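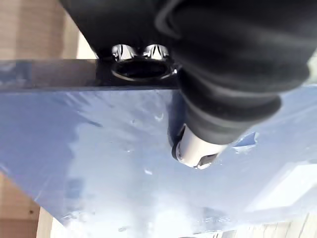 **Started by Ebony Rewi** | Storage & Small Spaces | June 2025 | 67 replies, best ones kept by the mods

# Leave the plastic on or take it off before it goes in the cabinet?

Okay, I am having way too much fun with this cabinet and I need opinions! We've got a plain wood-grain one with doors that swing out, under the counter, and I've decided it's going to be THE place for flat stuff that's still in its packaging. Spares, backups, things bought on sale, all of it. Before this they lived in a heap under the stairs and I bought doubles of everything.

My question is the clear plastic. I love that you can see what color a thing is and read the label without opening it. I do not love how slippery it is. I made a gorgeous stack on Sunday and by dinner it had slid forward and was leaning on the doors.

So, wrapped or unwrapped? And flat or on edge? Inside width is 20 inches if that helps anyone.

## petorari_kate

Wrapped, wrapped, wrapped! Dust gets into everything in my house (two dogs, gravel road) and anything I've unwrapped early has needed a wash before I ever used it. I'd stand them on edge like records. You flip through, you pull one, and the rest stay put.

The slipping stops if you put a strip of that rubbery shelf liner down first. I got mine at the Skarkcombe hardware place and I've redone every shelf I own with it.

## Stemlow85

Gonna disagree with Kate on the edge thing. It only works when the cabinet is full. Half full, they all slump over and the bottom corners curl, and then you've got a bent pack that won't lie flat for anything. I lay mine down with the biggest at the bottom and never more than a hand high.

I also take the plastic off. It crackles, it sticks to the next one, and there's always some little bit of loose wrap hanging off the end that catches when you pull one out.

## petorari_kate

@Stemlow85 bookends! A couple of cheap metal bookends and no slumping, full or not. Fair point about the loose wrap though, I fold mine under and tape it.

## Ebony Rewi

Bookends!! I have a pair in the garage holding up nothing at all. Trying them tonight.

And yes to the loose bits. The big blue one is the worst for it, the wrap is all wrinkly and there's a scrap sticking out past the edge. It's also the one I can spot from across the room, so I'm fond of it anyway. It's going in last so it ends up in front.
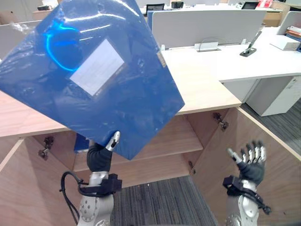

## Precious Ocampo

What a nice blue! I vote leave it wrapped, but turn it so the white label faces the doors. I did my whole hall closet that way and my husband can find things now, which I count as a miracle.

One thing I'd add is to write the month you bought it on a bit of masking tape. My sister found packs in hers from so long ago that the plastic had gone yellow and brittle.

## Stemlow85

Yellow plastic is my whole argument, Precious. Take it off!

For anything that's going to sit a year or more I use a cotton pillowcase. Breathes, doesn't slide, costs nothing. You lose the see-through part, I'll give you that.

## domański_shelves

Pillowcase person too, for fabric. For anything else I'd keep the original wrap. Also, Ebony, check your hinges before you load it up. Mine sagged when stuff was leaning on the doors all winter, and I had to shim one side with cardboard until I got the right screws.

## Ebony Rewi

Update! Liner is down, bookends are in, on edge with labels out. Keeping the plastic for now and I'll look again in September to see if anything's gone yellow. Hinges feel solid but I tightened them while I was in there.

Stemlow, I did lay the two floppiest ones flat on the bottom, so you win that part. Doing the linen shelf next, so expect another thread!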